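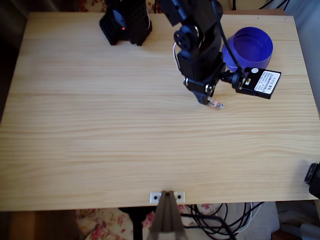

Renters Question Fusville "Furnished" Listings

FUSVILLE, December 8, 2023. The Fusville Renters' League today challenged claims by Stondico, the city's largest landlord, that its new furnished apartments save tenants money.

Stondico says 1,203 units now come "move-in ready." The League asked to see the inventory lists and was given 677 of them. Of those, 30 named a bed.

"A table and a lamp is a strange idea of furnished," said Hemi Fairweather, the League's spokesperson. "Tenants pay 20 percent more each month, and we have yet to see what the extra money buys."

Stondico has said the higher rent reflects "quality and convenience." It has not released the study it cited in June, and the League doubts the study compared similar buildings.

The League wants the missing lists made public before any more leases are signed. Tenants with a furnished lease can bring a copy to the League's office on Sugawara Street.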